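Prostbridge Opens Free Property Law Clinic for First-Time Buyers

Apr 13, 2018

Good news for anyone in Prostbridge trying to make sense of a purchase contract! The law firm Bellamy is opening a free walk-in clinic on Estia Street, and it is open to renters and sellers as well as people buying their first home.

The clinic grew out of a trial run last August, when the firm set aside 3 evenings for questions about deeds, easements and closing costs. Every seat was taken, and people were still asking about boundary lines while the chairs were being stacked. This time there will be 26 sessions spread over the year, with 4 attorneys on hand at each one.

"People sign the biggest contract of their lives after reading half of it," said Erdal Türkmen, who heads the real estate group at Bellamy. "Bring us the page you don't understand. We love that page."

Visitors can get help reading a title report, checking a lease before signing, or working out who pays for what when two neighbors share a driveway. The attorneys won't draft documents or go to court for clinic visitors, but they will explain what a document says and point out questions worth asking before closing day.

There is a take-home guide too, and it's a good one. Bellamy has printed 400 copies, with a plain-English glossary at the back (finally, a definition of "encumbrance" that makes sense) and a checklist for the final walk-through. Local developer Ritance paid for the printing.

No appointment is needed. Bring your paperwork and a photo ID, and come early if you have a long list. 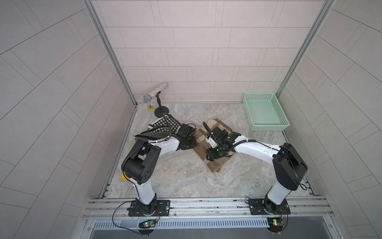
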